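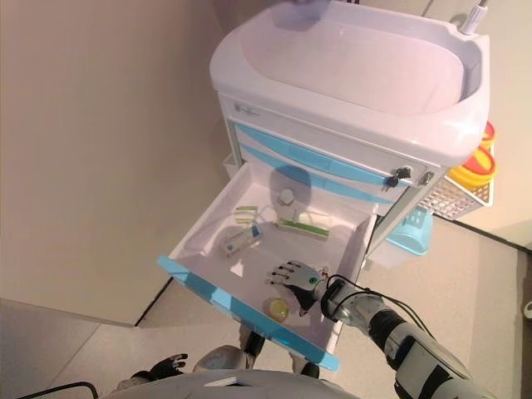

How do you get a robot to tidy a drawer if you can't write down how to do it? You do it yourself, over and over, with the robot's arms following yours, and you keep the recordings. Later on a program studies all those recordings and works out its own way of moving.

I've been teaching drawers since April and I still come home talking about them. My family has heard more about the bottom drawer of a medical cart than any family should have to. So the blog gets it now.

The way we work at Hilley is pretty simple to explain. One person wears the headset and a pair of gloves and drives. A second person stands off to the side, starts and stops the recording, puts the objects back and keeps the notes. One run from start to finish is an episode. An episode might be "open the lowest drawer, take out the medicine box, put it in the top tray, close the drawer," and at the end the person with the notes calls it a keep or a toss. Then you swap, because two hours in a headset will make anybody cross-eyed.

My first week I was terrible! I drove the way I reach for things in my own kitchen, fast and sloppy, with lots of little corrections at the end. It feels fine while you're doing it. Then you play it back and the hand is jittering over the box like it's had nine cups of coffee, and you remember that the jitter is what you're teaching. Cor Stevens, who trained me, watched a whole playback without a word and then told me to pretend I was moving through a swimming pool. Best advice I've had on this job. Slow down on the way in, settle, close the fingers, wait a beat, lift.

The drawer is harder than the shelf tasks we did before it. It's low, for one thing, so the robot has to get down there and you have to keep your own arms at an angle your shoulders will complain about the next day. It also has walls. On an open table you can come at a box from any side you like, but in a drawer the back of the hand wants the same space as the edge, and if you come in too flat you catch your knuckles (the robot's knuckles, but I swear I flinch every time). I like to come in over the front edge with the fingers already spread, and only then decide which object I'm going for.

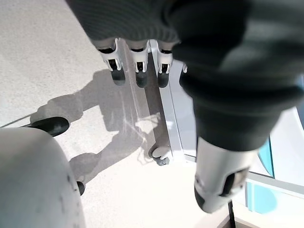

And then there's the thumb. Your own thumb does half the work in any grip and you never give it a thought. In the gloves you give it a LOT of thought. Mine used to trail behind the fingers, so I'd have four fingertips in the right spot and a thumb still on its way over, and the object would get shoved into a corner. Now I set the thumb first and bring the fingers to it. Small flat things are still my weak spot. Boxes I can do all day.

We also move stuff between episodes, and I had to be talked into caring about this. If the little box is always at the same angle in the same place, the program can get very good at that one place and be lost everywhere else. So we turn things, swap corners, push something up against the back wall. Some layouts are plain mean. I've come to enjoy setting up a mean one for whoever is driving next.

The target for this task is 2,000 episodes. As of 5th June I had 346 of them under my own name, 124 of those on the lowest drawer. I keep a tally on a sticky note even though the software does it for me, and I cross out my tosses with a red pen.

A toss isn't always a fumble, by the way. If I miss a grab, back off and get it on the second try, we keep that one and tag it as a recovery. Cor is big on recoveries. A robot that has only ever seen perfect grabs has no clue what to do after a bad one, and it'll have plenty of bad ones. What gets tossed is the stuff where I froze, or changed my mind halfway and went for a different object, or forgot to close the drawer (more often than I'd like to admit).

Next up is handing things over from the right hand to the left, which I've tried twice and botched twice. I'm going to practice the motion at home with a box of tea bags before my next shift. If anybody reading does this kind of work with gloves and has a trick for flat objects, please leave it in the comments, I'd love to hear it.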